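**Tolerance**

Savita Khurana logged her faults in a green exercise book, one to a line, with the time in the left margin. At ten past four she wrote: *761. Gripper closed 16 mm short. Lamp not touched.* She underlined nothing. She had stopped underlining somewhere in the 300s.

The workshop at Nitville had been a tire warehouse and still smelled of it when the heaters ran. Members paid by the month and got a bench, a shelf and a key. Savita had bench 10 and, since October, shared use of the arm, which Cleiton Fagundes had talked the membership into by a margin of one vote. The vote had been hers.

Her task was narrow. The arm was to take hold of a desk lamp near the base and move it to wherever the work was. Her father did fine repairs on hearing aids at his kitchen table, and his left hand no longer did what he told it. He could still solder. He could not solder and move the light.

"Buy him a headlamp," said Ettore Grasso, from bench 11.

"He has one. He says it makes him look like a miner."

"He was a miner."

"That's his objection."

She went back to the approach path. The error was in the base. It was round and domed, and the fingers, coming in low, met a slope where the model gave them a wall. She had entered the base as a cylinder 89 mm across because a cylinder took four seconds to enter. She deleted the cylinder and typed in the dome, which took the rest of the afternoon.

Ettore put his coat on, then stayed to watch with his hands in the pockets.

"What's the speed?"

"Ten percent."

"You could do 16."

"I could."

She left it at ten. The arm started its reach across the white tabletop at the pace of someone reaching past a sleeping dog.

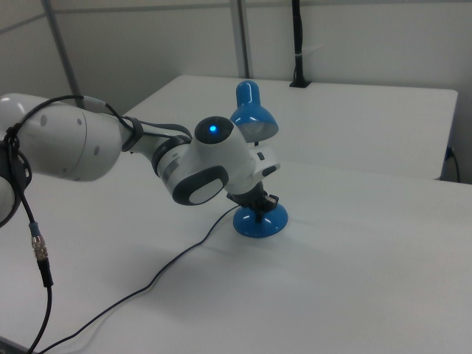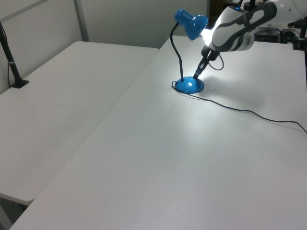

Ettore read the position error off her laptop and read it again, moving his lips. He had an opinion about the wrist angle, and gave it. She wrote down the angle but not the opinion.

"Does your father know?" he asked.

"He knows I'm working on a lamp."

"What does he think that means?"

"That his is broken. He's offered to fix it."

She saved the path under a new name and set the sequence to repeat. There was still the cord to deal with. A cord had no fixed shape, so it could not be entered as anything, and her father's kitchen had three of them crossing the table on a good day, along with a toast rack he would not give up. She started a fresh page for the toast rack.

At twenty to six her phone buzzed on the shelf. It was her father, asking what colour the lamp was and whether she wanted the soldering iron back. She typed *blue*, and then *keep it*, and reached for the exercise book.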